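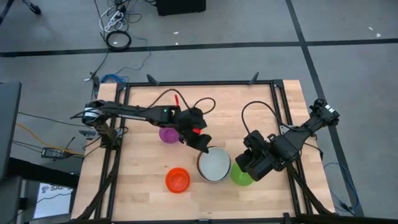
Larora Geschichtskoffer »Salzmarsch 1930«
Unterrichtsmaterial für Klasse 9 und 10, Verlag Šindelář

Preis: 178 Euro inkl. MwSt.
Lieferbar ab März
Bestellnummer 839

Ob man einen Koffer braucht, um über den Salzmarsch zu sprechen, darf man fragen. Der Hersteller beantwortet die Frage naturgemäß mit Ja. Wir führen das Set seit der ersten Auflage und sehen die Sache etwas nüchterner. Deshalb steht in dieser Produktbeschreibung auch, was im Prospekt fehlt.

Inhalt
Quellenmappe mit 10 Heften (Reden, Zeitungsberichte, Kolonialverwaltung, Briefe)
Faltkarte der Marschroute von Ahmedabad nach Dandi
Zeitleiste zum Aufhängen, beidseitig bedruckt
Rollenkarten für eine Debatte über das Salzgesetz
Lehrerheft mit Kopiervorlagen
Stoffbeutel mit grobem Meersalz

Zum Beutel mit Salz: Er riecht nach nichts, lehrt nichts und verklumpt im Keller. Die Schüler finden ihn trotzdem gut.

Was taugt das Material?
Die Quellenmappe ist der eigentliche Kaufgrund. Die Texte sind ordentlich übersetzt, die Herkunft ist jeweils angegeben, und die britische Seite kommt in mehreren Heften selbst zu Wort. Man kann damit zwei Doppelstunden füllen, ohne dass jemand einen Film einlegen muss. Heft 7 zu den Frauen in der Bewegung ist mit vier Seiten allerdings beschämend dünn ausgefallen.

Weniger überzeugend ist das Lehrerheft. Auf der Rückseite verspricht es, Jugendliche »für gewaltfreies Handeln zu begeistern«. Wie das gehen soll, erfährt man im Innern nicht. Die biografischen Kapitel lesen sich streckenweise wie eine Heiligenlegende, und die Kritik Ambedkars, immerhin einer der schärfsten Gegner Gandhis in der Kastenfrage, wird in einem Kasten am Seitenrand erledigt. Wer eine Oberstufe unterrichtet, wird hier selbst nachlegen müssen.

Die Rollenkarten funktionieren nach unserer Erfahrung nur in Klassen, die das Debattieren gewohnt sind. In allen anderen sagt der Vizekönig zwei Sätze und setzt sich wieder.

Digitale Ergänzung
Der Zugang zur Plattform Jerkport ist für ein Schuljahr enthalten. Der Verlag wirbt mit 556 Zusatzmaterialien. Das stimmt vermutlich, wenn man jedes Arbeitsblatt in drei Schwierigkeitsstufen und jede Stufe noch einmal als Lösung zählt. Die Tonaufnahmen sind brauchbar, die Quizspiele nicht. Nach Ablauf kostet die Verlängerung extra, den Preis nennt der Verlag erst auf Anfrage.

Technische Angaben
Koffer aus Karton mit Kunststoffgriff
Gewicht: fast 4 kg
Karte und Zeitleiste auf reißfestem Papier
Sprache: Deutsch, Quellen teilweise mit englischem Original

Varianten
Nur Quellenmappe, ohne Koffer und ohne Jerkport-Zugang: auf Anfrage, meist die vernünftigere Wahl.
Ausgabe Serkham: gekürzte Fassung für Klasse 7 und 8, mit größerer Schrift und weniger Quellen. Bitte nicht für die Oberstufe bestellen, das kommt öfter vor, als man denkt.

Versand und Rückgabe
Bestellungen, die bis Freitag um 11 Uhr eingehen, verlassen unser Lager in derselben Woche. Schulen beliefern wir auf Rechnung. Ansichtsexemplare der Quellenmappe verschicken wir für zwei Wochen, der komplette Koffer ist davon ausgenommen. Geöffnete Salzbeutel nehmen wir nicht zurück.

Häufig zusammen bestellt
Wandkarte Indischer Subkontinent vor und nach der Teilung
Larora Quellenheft »Teilung und Unabhängigkeit«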